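I have a bone to pick with intermissions, or really with the lack of them.

Last December I sat through Sellholm at the Jorkwood, all three hours and 18 minutes of it, and by the second hour I wasn't watching a movie anymore. I was doing math about my bladder. The row behind me was doing the same math, judging by the shuffling! 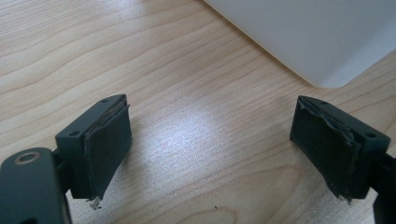

I grew up on movies with a break in the middle. My aunt would send me out for samosas with exact change, and we'd spend ten happy minutes arguing over who the villain was (she was usually right, and she never let me forget it). The directors knew the break was coming, so they built up to it. You got a cliffhanger, the lights came up, and everybody started talking at once.

My friend Halima Idahosa thinks I'm being sentimental. She says a break kills the mood, and she pointed out that Humaira Siddiqui cut Sellholm to run straight through. Fine. But Siddiqui's last one, Usance, had a perfect stopping place right after the train station, and I'd have come back from the lobby twice as keen.

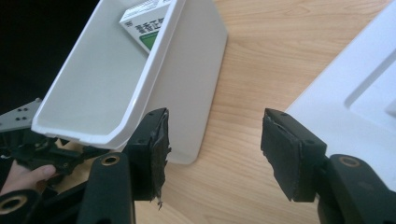 Opinion

Theaters keep telling us they need the snack money. The Jorkwood has 334 seats in its big room. Give those people a reason to stand up halfway and I promise you the popcorn line will be out the door.

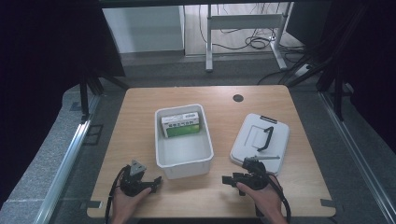
Film & TV

I'd settle for a trial run. Pick one long movie a month, put the break on the schedule so the purists can book a different showing, and see which one fills up. I'll take the aisle seat at the 7 p.m., and Halima can have her mood.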